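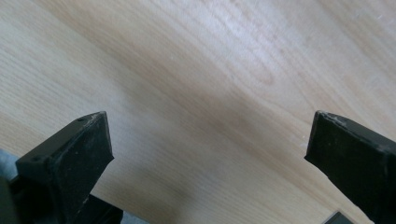 Vindar is looking for people to take part in a comparison of hand-held grippers at our workshop in Cirthorpe this April. We want to learn which finger and camera arrangement lets an ordinary person pick up household objects with the least practice, so we need participants who have never used such a tool. You will begin at a bare stretch of pale wood with the black fingers open, only to get used to the width of the gap and the weight in your wrist. After this the objects come, and we start to record.

Posted in April by Kanako Chiba
3 min read

What you will do

Each session takes 40 minutes. You will try 2 grippers, named Farah and Gendeck, in an order that we choose for you. With each one you lift, turn and put down small items from the kitchen and bathroom. Between the grippers you rest and fill in a short questionnaire – please write freely, also when your opinion is negative.

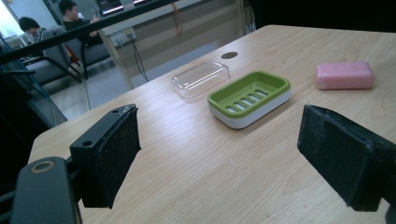 Some tasks are more difficult than they sound. Putting a lid back on its dish, for instance, asks for a good angle of the wrist, and we are interested in the moment when you decide to change your grip. Failed attempts are as useful for us as the good ones, so there is no need to hurry.

Who can apply

You should be 18 or older and comfortable standing at a table. Left-handed people are very welcome. If you have had a recent injury to the hand, wrist or shoulder, we kindly ask you to wait for a later call.

We have 62 places. Participants receive a grocery voucher and their parking is paid. The cameras record the table and the tool, and sometimes also a part of the room behind.

To apply, write to Kanako Chiba at Vindar with the reference 897, and tell us whether mornings or afternoons suit you better.

Recent notices
Technician, arm calibration (part-time)
Call for participants: controller layouts for small hands
Summer placement in camera mounting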